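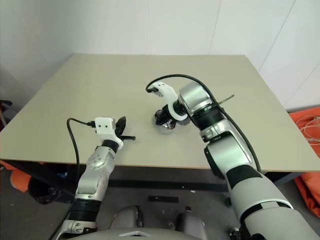

Ongart Community > Home & Garden > Furniture > Tables

Getting a white ring out of a matte tabletop?

posted by illska_fan_20

I have an Illska table, the matte beige one, bought secondhand in October. Last night somebody in this house put a hot teapot directly on it. I have a suspect but no confession. There is now a pale ring the size of a saucer, and of course it's right in the middle where a placemat looks like a cover-up.

So far I have tried dish soap, baking soda paste (made a second, larger, fainter ring) and ignoring it. My mother-in-law says mayonnaise. I'd like to hear from someone who isn't her before I put sandwich toppings on the furniture. I don't know what the finish is. The label underneath says 2054 and nothing else useful.

Mesholm_Mike

Stop with the baking soda. It's a mild abrasive, and on a matte finish it polishes the spot, so your second ring is probably a shiny patch. Tilt your head and look at it against a window. If it's shiny, that one is staying.

The first ring may still come out. If the top is lacquered wood, a white mark is usually moisture trapped in the finish. Lay a dry cotton cloth over it and go over that with an iron on low, no steam, 3 seconds at a time, checking in between. Try it near a corner first. If the top is laminate or melamine, skip the iron completely - heat is what got you here, and you could end up with a bubble to go with your ring.

To find out which one you have, look at the underside near an edge. Real wood has grain that carries on around the corner. Laminate usually shows a seam or a strip.

Mayonnaise works sometimes on wood, because of the oil. You leave it on overnight and your kitchen smells like a deli.

jemia3000

we had the same thing and bought a table runner. 20 bucks. been four years

illska_fan_20

Checked underneath and there's a strip, so laminate, so no iron. The second ring is definitely shiny. Looking at runners now - the suspect is paying.

Filed under: tables, heat marks, stains, matte finishes

Contact us | © 2022 Ongart Community | Back to top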